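3.2 Setting up and looking after the simulated cell

The Alcombe cell exists only in software, and we had hoped this would spare us the usual housekeeping. It has a table, a two-armed robot with a hand on each arm, and a small stock of household objects. It also has a maintenance log, kept by Hjalti Bach, that is now longer than the one for our physical cell at Flirndale.

Every episode starts from the same reset. The arms go to the ready pose, hands open and raised over the front half of the table, palms inward, and the objects are placed by script. The reset then runs 12 settling steps before the policy gets control. Early versions skipped the settling, and the bottle would sometimes greet the start of an episode by leaving the table.

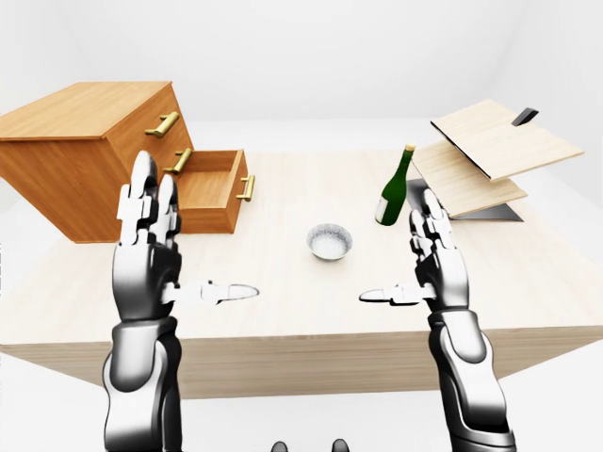
Figure 3. Start state of the Alcombe cell after a reset, with the lowest cabinet drawer open.

Most of the upkeep went into the drawers. Our first cabinet model gave each drawer a single collision box, so an open drawer looked hollow and behaved like a brick. We rebuilt each one from separate walls and a floor, then lowered the friction on the slides until a drawer could be pulled by its handle without dragging the cabinet along. The rack needed a similar repair: its tilted board had a collision surface that sat slightly above the visible one, and objects hovered over it with great dignity.

The thumbs were the other recurring complaint. A sign error in the Farik hand description sent the left thumb outward whenever the right one closed. We found it after 126 training runs, all of which had learned to work around it — rather well, to our embarrassment. Those runs are left out of the results.

Before each release we run 1000 resets with no policy attached and check that every object is still within tolerance when settling ends. The first release passed 952 of them. The failures came down to one contact setting between the bottle and the tabletop, inherited from the older Hägglund scene and never questioned. With that corrected, all 1000 passed, and the settings were frozen for the experiments in Section 4.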